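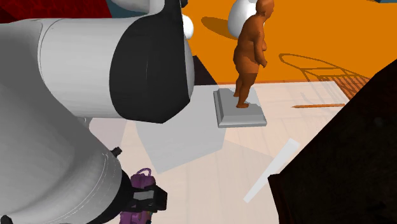
Members who answered the April notice asked mainly whether the Gindell desk lamp was bright enough for a full evening of reading, and one of them added that the previous model, the Baran, had left the far side of the page in shadow.

The Gindell was purchased by the Narnska Reading Library for the second-floor study room and was in daily use for 20 weeks before this review was written. It is sold by Skedia with a clamp, a weighted base and a spare cord.

Light from the lamp is even and covers an open atlas from corner to corner. The lowest of its four settings is suitable for reading beside another person. The highest is harsh on glossy paper and was seldom chosen.

The clamp is less satisfactory. It slips on tables with a rounded edge, and staff moved most units to the weighted base within the first month. The switch is stiff and placed too near the shade.

At $106 per lamp, the Gindell costs $20 more than the Baran. The library considers the difference acceptable for rooms used after dark. It is not recommended for shared tables where the clamp must be used.

Reviewed for the Equipment Office, 02/01/2020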